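# Replacing the cabin air filter and cleaning the blower housing on a Kivby 201

Applies to the Kivby 201 hatchback and wagon with manual climate control. Cars with the automatic system use the same filter, but the glove box has an extra connector on the left side. See the note under step 3.

Time needed: 40 minutes for the filter alone, 95 minutes with the blower removed.

## When to do this

The service booklet calls for a new filter once a year. Cars parked under trees need it sooner. Typical signs of a clogged filter are:

- weak airflow at the center vents with the fan on 3 or 4
- side windows that stay fogged after the windshield has cleared
- a musty smell in the first minute after the fan starts

If the smell remains with a new filter, clean the blower housing too. Leaves and seed pods get past the cowl screen and collect under the fan wheel. A ticking noise that speeds up with the fan usually has the same origin.

## Tools and parts

- T20 Torx screwdriver with a short shaft
- 8 mm socket, 1/4-inch ratchet, 75 mm extension
- plastic trim tool
- flashlight or headlamp
- vacuum cleaner with a narrow nozzle
- soft brush
- replacement filter

The Akach pleated filter fits without trimming. The Gamuvine carbon filter is slightly thicker and needs a firm push to seat, but it fits the same tray. Do not use the filter for the older model. It is the same width and is often sold as a match, but it leaves a gap along the rear edge.

## Step 1: Prepare the car

Switch off the ignition and take the key out. Set the fan to 0 and the air selector to fresh air. The recirculation flap blocks access to part of the housing if it is left closed.

Move the passenger seat fully back and remove the floor mat. For the filter alone, the battery can stay connected. For the blower, disconnect the negative terminal and wait five minutes before unplugging anything.

## Step 2: Remove the lower cover

The cover under the glove box is held by two T20 screws at the front and two clips at the rear. Remove the screws, then pull the rear edge straight down. The footwell lamp stays attached to the cover. Turn the lamp a quarter turn to free it, and let it hang by its wire.

## Step 3: Lower the glove box

Empty the glove box and open it. Release the damper cord on the right by sliding its eyelet off the peg. Squeeze both side walls inward until the stops clear the dashboard, then let the box swing down.

On cars with automatic climate control, unplug the small gray connector on the left before the box is fully lowered. Its wire is short and the latch on the plug breaks if it takes the weight of the box.
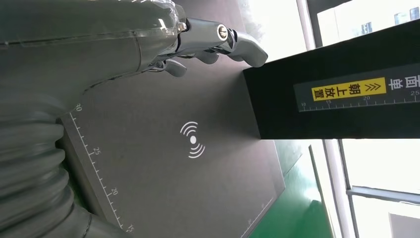 *Silver hand with a curved finger pointing toward the top edge of a black box.*

The filter tray cover is now accessible. It is a flat plastic door with a tab at each end.

## Step 4: Change the filter

Press both tabs toward the middle and pull the door off. Slide the old filter out slowly and keep it level. Tilting it drops the debris onto the fan wheel.

Vacuum the tray. Wipe the sealing edges with a dry cloth. Check the foam strip on the inside of the door; if it is torn or flattened, replace it with closed-cell foam tape of the same thickness.

Insert the new filter with the airflow arrow pointing down. The pleats run front to rear. Push the filter in until its outer edge is flush with the opening, then refit the door. Both tabs should click. If one does not, the filter is not fully seated.

If the blower is not being cleaned, go to step 7.

## Step 5: Remove the blower

The blower motor sits below the filter tray and comes out downward into the footwell.

1. Unplug the two-pin motor connector. The lock is on the side facing the firewall.
2. Pull the rubber cooling hose off the motor housing.
3. Remove the three 8 mm screws. The rear one needs the extension.
4. Support the motor with one hand and turn it slightly counterclockwise.
5. Lower it straight down.

Do not pry on the fan wheel. It is balanced at the factory with small metal clips on the blades. If a clip comes off, the fan will vibrate at high speed and the wheel has to be replaced.

## Step 6: Clean the housing and wheel

Vacuum the housing from below. Reach up past the lip at the front, where most of the debris sits. Brush the wheel blade by blade, with the motor held so that dust falls away from the bearing. Do not use water or compressed air on the motor.

Turn the wheel by hand. It should move freely with no scraping. Side play at the shaft means the bearing is worn. Rowlands sells the motor and wheel as one assembly, part suffix 63. The wheel is not available alone.

Refit the motor in reverse order. Start all three screws by hand before tightening any of them. They thread into plastic and should be tightened only until snug.

## Step 7: Reassemble and test

Swing the glove box up, squeeze the side walls past the stops, and hook the damper cord back on its peg. Refit the footwell lamp and lower cover. Reconnect the battery if it was disconnected. The clock and the one-touch driver's window must then be reset: hold the window switch up for four seconds with the glass closed.

Start the engine and run the fan through every speed for one minute each. Switch between fresh air and recirculation at least twice.

## Troubleshooting

**Fan works only on the highest speed.** The resistor pack has failed or its plug is loose. It is mounted to the left of the blower and is held by two T20 screws.

**Fan does not run at all.** Check the two-pin connector first, then the blower fuse.

**Whistling from the glove box.** The tray door is not closed on one side.

**Water in the passenger footwell.** This is a separate fault. Check the air conditioning drain hose and the cowl drain.

Text by Trefor Lougher. Screw locations checked on a wagon by Branwen Gittins. Revised in July to add the automatic climate control connector.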